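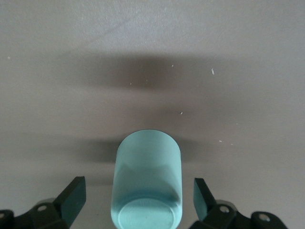 Figure 4.1 A pale blue, translucent cylinder with a rounded end, lying on a gray surface.

Chapter 4
What Does a Package Claim?

Pick up almost any bottle, jar or tube in a drugstore and read the front. It is gentle. It is pure. It has been "tested," though the label seldom says by whom, on what, or what the result was. By the time you get to the small print on the back, you have already been told what to think of the product, and a good part of the telling was done without words.

This chapter is about claims made by packaging, and about how little evidence usually stands behind them. We will look at three kinds: claims in words, claims in numbers, and claims made by color and shape. The third kind gets the least attention in most consumer courses. It is also the hardest to hold anyone to. A company that prints "kills germs" may have to show that it does. A company that picks a frosty blue has promised nothing, and yet many shoppers will tell you that frosty blue things are cool, clean and probably good for the skin.

Will they, though? You should be suspicious of that last sentence. Marketing books repeat statements like it as if they were settled, often with no source, or with a source that turns out to be another marketing book. "Blue means trust" is a favorite. Blue also appears on drain cleaner and on a lot of bad candy. A rule that fits every case after the fact is not much of a rule, and we will ask you to treat color psychology with the same doubt you would bring to the label itself.

The Caldeira Shampoo Survey

Consider a survey that will come up several times in this chapter. Caldeira, a maker of hair products, changed its bottle from white to pale blue and left the shampoo alone. It then announced that 94 percent of customers found the new bottle "fresher." The figure went on posters, and later on the bottle.

Nayara Bittencourt, then teaching a night course in consumer math in Praltelbridge, wrote to the company and asked for the questions. She got them, to her surprise. Customers had been shown the new bottle and asked, "How fresh does this bottle look to you?" There were four answers to choose from: very fresh, fresh, somewhat fresh, and not fresh. Anyone who picked one of the first three was counted as a yes. The old bottle had never been shown.

The survey had 3,000 replies, and the company leaned on that number when she wrote again. A large sample is a fine thing, but it cannot repair a question that was bent before the first person answered it. Asking more people would only have produced a more exact wrong answer.

Bittencourt's colleague Cleiton Cavalcanti thought she was being too hard on them. Shampoo is shampoo, he argued, and no one is harmed by a blue bottle. He has a point, and you may end up agreeing with him. Keep in mind that the new bottle cost more, and that the word "fresher" was the only reason given for the price.

Before You Read On

Find a package at home with at least one number printed on the front. Copy down the number and the words next to it exactly. Then write down what you would need to know before you believed it. Most students stop after 2 questions. Try for 7.

Keep your list. In Section 4.1 we take up the word "fresher" and other comparisons that leave out the second half, and you will need something to compare your package against.

Key terms: implied claim, leading question, missing comparison, sample size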